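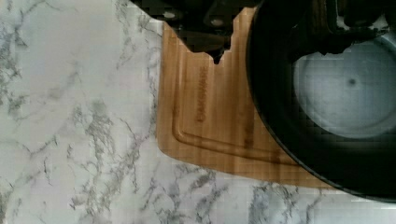

My sister-in-law's view, when I told her I was putting up a whole page about our worktop, was that a kitchen is for cooking in and that anyone who photographs theirs has too much time. She may well be right, but she also asked me three times over supper where the stone pattern came from and whether it shows the crumbs, so I am taking that as encouragement and carrying on.

We moved into the Bastis flat in November with a kitchen that had been brown for a very long time. Brown doors, brown tiles, a brown worktop with a burn by the kettle. I had been saving pictures of pale marble patterns for years (893 of them, according to my tablet, though a good many must be the same kitchen saved over and over) and I was quite sure I wanted one with proper dark veins in it, the sort that wander about like rivers on a map. My husband wanted plain grey. We went to the Drovetti showroom to settle it and came home with a carrier bag of samples and a headache, and the samples lived on the windowsill for 32 days while we walked past them in different lights.

Well, I got my veins! I do love them. The background is a soft off-white, a tiny bit blue to my eye, and then you get the smoky greys and the nearly black bits where the lines are thickest. On one stretch they branch and tangle into little webs, and that is where I like to put the board down, with its warm honey colour next to all that cool pale stuff. I hadn't planned it, but bamboo turned out to be just what the room needed to stop it feeling chilly.

The board is a Farberware one with the name burned into it, and it has a groove running round near the edge for the juices. I was sniffy about grooves for years. I thought they were fussy and a nuisance to clean, and then we had a roast chicken on the new worktop, and I have been a groove person ever since. It gets a wipe, a rinse and a stand on its side by the window, and every so often a rub with oil when I remember, usually while waiting for something to boil.

The black frying pan is the one I reach for most. Eggs, onions, pancakes when the grandchildren are over, and a potato thing my mother used to make that never had a name. I have got into the habit of parking pans on the board and keeping them off the worktop altogether, partly from nerves about the new surface and partly from having lived with that burn by the kettle. You may be braver than me. The fitter from Riquelme told us to use a board or a trivet under anything that had been on the hob, and he had a serious sort of face, so I do as I'm told.

A few of you have written to ask about crumbs, so I shall answer it properly: yes, toast crumbs do hide in the dark veins, and you find them with your sleeve. Flour is the other way about and vanishes on the pale parts. I go over the whole lot last thing at night with a damp cloth and then a dry tea towel, going with the length of it, and it takes almost 7 minutes if I don't stop to put the radio on. I tried the Welico spray for a while and liked the smell very much, but to be fair the cloth and a drop of washing-up liquid do just as well.

The wall tiles are still brown, I'm afraid. We are going round and round on whether to paint them or have them off, and if anybody has painted theirs and lived with it through a winter of soup and steam, I would dearly like to know how the edges have held up, particularly behind the cooker. The drawers come next after that, and I have promised to sort out the one with all the string in it before I'm allowed to buy any new handles.

Posted Mar 27, 2026

61 shares · 7 comments

Sign up for our newsletter and have new galleries sent to your inbox. You can unsubscribe at any time.

This site uses cookies to remember your settings. Accept | Manage cookies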